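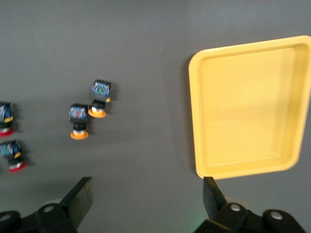
24/09/2018
By Dayana Espinoza

So for my project I spent July at Futolmont, on the bench where push-button switches get sorted into trays. A robot arm does the picking now, and I wanted to know what that did to the 11 people who used to do it by hand! Most of them moved over to testing (less wrist pain, more reading), and two told me they miss talking while they worked. I logged 183 stops in my time there, and every single one still needed a person to walk over and clear it.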